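June, and the junk drawer has beaten me again, so this month's tips are all about sorting. I've also been getting the same letter from several of you, worded a little differently each time, and it comes down to this: can I buy a machine yet that will do this for me? I'll get to that as we go along, I promise, but first we have to talk about cords.

## Cords, cables and the drawer they live in

Take the whole drawer out and tip it onto a table. I know it's tempting to fish around with one hand while the kettle boils, and I've done that for years, and all I ever came up with was the charger for a phone I gave away. Tip it out! Then bundle each cord by itself before you try to sort anything. Loop it loosely around your hand, leave the plug where you can see it, and cinch it with a tie. Twist ties from the bread bag will do, though the soft hook-and-loop kind are kinder to your fingers.

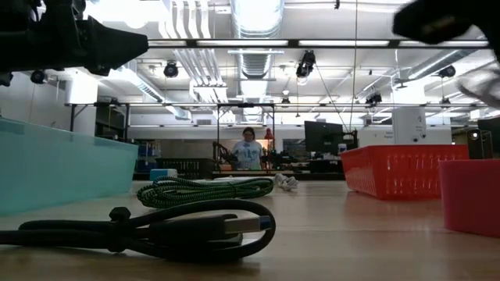 Cords are the chore I'd hand over first, and they're also the one I'd trust a machine with last. A shirt is floppy, but at least it's one piece. A cord wanders off and hooks itself around its neighbors, and even my own two hands lose patience. If you did want to give a robot arm a fair chance at it, I'd start with something like the thick black USB cable there, already held in a loop by its tie, with the metal end of the plug in plain sight. The little tangle of white cord beside the green and black one is another matter. I'd put off that one myself until after coffee. My advice is the same for people and for grippers, so tie first and sort second.

My friend Beril Dönmez packs orders for Gulness, a small shop that sells lamps and lamp parts, and she handles around 300 cords in a busy week. She wraps every one in the same direction. It sounds fussy, but when they all curl the same way they nest in the bin and lift out one at a time. I tried it with my extension cords and it's made a real difference in the garage. (The Christmas lights are a separate sorrow and get their own page in the fall.)

## Bins that make the job easier

Give every kind of thing its own color. I use one bin for cords that fit something we still own, and another for mystery cords, and if a mystery cord is still a mystery by the time school starts, out it goes to the electronics recycling. Color works better than labels in our house, mostly on account of my husband never having his reading glasses on.

Go for low sides on anything you reach into often. A tall bin is fine for blankets or dog food, but small things sink to the bottom and you end up with your whole arm in there. Slots in the sides are handy too – crumbs and dust fall out, and you can rinse the thing under the garden hose without it holding a puddle.

And clear a landing spot. Leave a good stretch of bare table between the pile and the bins, wider than you think you need, so that you can set a thing down, look at it and make up your mind. 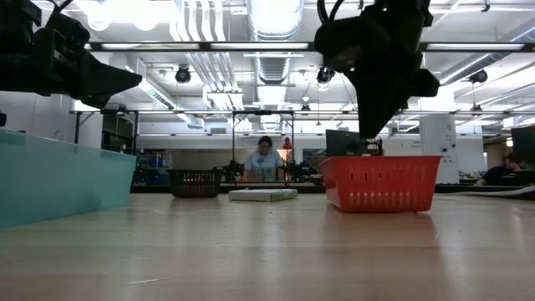
I find the same habit pays off at the workbench, where screws and washers go astray the minute you crowd them. Push the baskets to the back or the sides and keep the middle for your hands.

## So, can a machine do it yet?

Well, some of it, on a good day, with somebody standing by. That's my honest reading after a lot of evenings spent watching videos when I should have been folding towels. Picking up a solid thing and putting it in an open basket seems to be well within reach. Untangling is slower going. Deciding what to keep is still ours, and I'm not sure I'd want to give it up – half the fun of the drawer is finding the old camera cord and remembering the trip.

I wouldn't save up for one this year. I would set up my tables and bins as if one were coming, though, with open tops, bright colors and everything tied. If the machine never arrives, you've still got a drawer that shuts.

Next month we'll do jar lids. Send me your best trick for matching them up, and please tell me what you do with the ones that don't fit anything.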